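Storing and Replacing Children's Toothbrushes

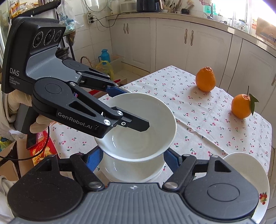 A child's toothbrush should be replaced every three months, or sooner if the bristles splay outward. Rinse the head under running water for 20 seconds after each use, shake it, and stand it upright with the head clear of any surface. Do not use a travel cap at home. Brushes that share a cup should not touch at the head; if they do, use 2 cups. The cup itself needs washing once a week. Wash it with the dishes, then leave it upside down on a rack. Do not nest it wet inside another cup, the way bowls are kept in a stack like the white ones on the cherry-print tablecloth, as water stays trapped between the walls.

Checking the bristles

1. Hold the brush at eye level, handle pointing away from you.
2. Look at the outer rows. If they extend past the edge of the plastic head, replace the brush.
3. Press the bristles with a thumb. They should spring back when released.
4. Check the base of the tufts for dried paste. Loosen it with warm water and a clean fingertip.

Children who chew the brush will wear it out early. Mikkel Ketilsson, who read a draft of this page, replaces his son's every six weeks.

Marking the date

Write the start month on the handle in permanent marker. For a brush started in June, write JUN near the bottom, where the grip will not rub it off. Electric heads are too small for this, so put the month on a strip of tape on the charger.

After an illness

Follow your dentist's advice on whether to change the brush. In the meantime, store it in a separate cup and do not share a tube of paste.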